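Pildale Metal and Bead Group – news from the workshop

January 2020

The enamelling weekend went ahead as planned and the kiln behaved itself. Eight of us took part, two of them new to enamel, and most people went home with at least one finished pendant. Ute Hagedorn taught both days. She has been working in enamel on copper for 17 years and she keeps her instructions short, which suited the group.

We spent the first morning on cleaning. Ute is strict about this. Every copper blank was scrubbed with pumice powder under running water until the water sheeted off the metal instead of beading. After that it was held only by the edges. If you have had enamel flake off a piece at home, a fingerprint is the first thing to suspect.

Counter enamel came next. This is the layer on the back of the piece, and it balances the pull of the glass on the front as it cools. Several of us had been leaving it off small earrings to save time. Ute passed round a pair of hers made without it, and both had fine cracks across the front. She now puts it on everything, including pieces no bigger than a shirt button.

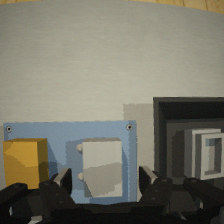
Sifting took up the rest of the day. Two thin coats, fired separately, gave a better surface than one thick one. Bent Grímsdóttir tried a single heavy coat on a large disc so that we could compare, and it came out with pits along one side. He has ground it back with a wet alundum stone and will refire it at the next open bench.

On the second day we moved on to colour. Transparent blues over bare copper come out darker than most people expect, and the reds can turn brown if they are left in too long. Ute's advice was to fire a test strip of every colour you own, over bare copper and over white, and to write the name on the back in ceramic pencil. It is a dull afternoon's work but you will use the strips for years.

Hjalti Zoëga brought some silver foil and showed how to lay it between coats. Prick it all over with a fine needle first so that the air can get out, then lay it with a damp brush and let it dry on top of the kiln before firing. His fish brooch, with foil under pale green, was the piece most people wanted to photograph.

A few notes on supplies. We have nearly run out of Dristix, the holding gum we use on curved pieces, and a new bottle is on order. Please thin it with distilled water as the label says. Tap water has been leaving marks. The medium white and the hard clear are also low, so if you are working on anything larger than a bracelet please bring your own for now.
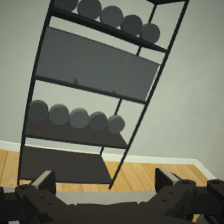 Younes Soliman has rewritten the kiln sheet and there is a copy in the blue folder. The main change is that the kiln must be booked in advance, including for short firings. We have had people waiting for each other while it heats up, and it is not good for the elements to keep opening the door. Write your name and the metal you are using in the book. Glasses and the long gloves are to be worn for every firing.

The summer show will be in June at the Lykkegaard gallery, as before. Each member may put in two pieces or one set, and a necklace with matching earrings counts as a set. Bjartur Grímsdóttir is collecting the entry forms and would like them early – last year half of them came in on the final afternoon. Please give the metal, the stones if any, and the price you want on the card. The gallery takes its usual share, so work that into your figure before you send it.

Ute has agreed to come back for a day on cloisonné if there is enough interest. You would need to have done the basic weekend, or be able to show a fired piece of your own. The wire would come from Skastmont, who cut it to length for us last time, and the cost would be added to the fee. Put your name on the list by the sink, or tell Younes.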